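Part 3: Sorting the blocks into the tray

Okay, you've got the tray out of its sleeve and the bag of blocks open, so now we get to my favorite part! I've done this with the Brallwood tray more times than I can count and I still look forward to it.

1. Lay the tray flat on a clear table, with the compartments running left to right. If it rocks, turn it over and check for a bit of packing tape on the bottom (mine had two strips).

2. Tip out a small handful of blocks. Please don't pour the whole bag! I did that with the 785-piece Dudumell set last May and was still finding pieces behind the radiator at dinner time.

3. Pull apart anything that's stuck together. Fingernails are fine, teeth are not.

Caution: Small parts. Keep toddlers and puppies out of the room until the lid is back on the bag.

4. Pick your colors before you start filling. I go by color first and only worry about size later, but Liliana Bianchini, who wrote the first version of this guide, sorts by size and gets along just fine.

5. Put one color in each compartment. If you have two shades that are close, like a lime and a darker green, they can share.

6. Set the blocks down side by side in a row. Leave a little finger room between them, or you'll be digging them out with a butter knife later on. 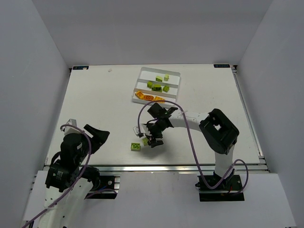
Note: A block that's leaning on the rim or standing up a bit is no big deal at this stage. I straighten mine at the very end, all in one go, and it takes no time.

7. Look over the table for strays and drop them in with their color.

8. Wipe the tray rim with a dry cloth and slide on the cover. The Ambaye cover fits too, but you have to press down on both short ends until it clicks (push harder than you think you should).

If you're stacking trays, stop at three. Four will hold until someone shuts a door.

Labels are in Part 4.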